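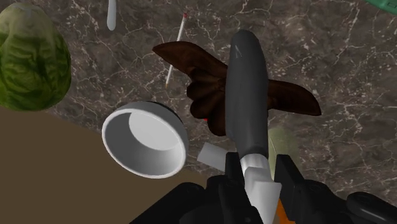
Aug 12, 2018

Teleop demos in sim, Plotel build, marble worktop set. 52 kept out of 122 attempts. Bad ratio but better than March.

Task as set: pick the long grey thing, lift, put in the white bowl. Clutter left on purpose, cabbage on the left, brown cloth stuff right behind the target. Grip low, on the white block end. When I went for the grey part it rolled out of the jaws nearly every time. Low grip holds.

Main trouble is depth from the wrist view. Can't judge how far the cloth is behind the object, so I come in short, close on nothing, back off, try agian. All of that goes into the recording. Cut any demo with more than one regrasp, the policy just learns to dither.

Hand controller: Drorkden one still drifts when you let go of the clutch. Dropped translation scale a notch, much calmer. Rotation left as was. Wrist gets tired after 18 or so in a row, quality drops, you can see it in the paths. Swap operator or stop.

Cap is 625 steps per demo. Mine were timing out at the bowl end, not the grasp. Approach slow, carry faster.

To do
- re-record the short ones w. bowl moved
- ask Dlamini for the newer contact settings, cloth is jittery when the fingers brush it
- Fenier logger writes gripper command but not measured width, need both!!
- replay all 52 from saved states before training, last time a few didnt match

Left the set loaded on the second machine, dont reset the seed.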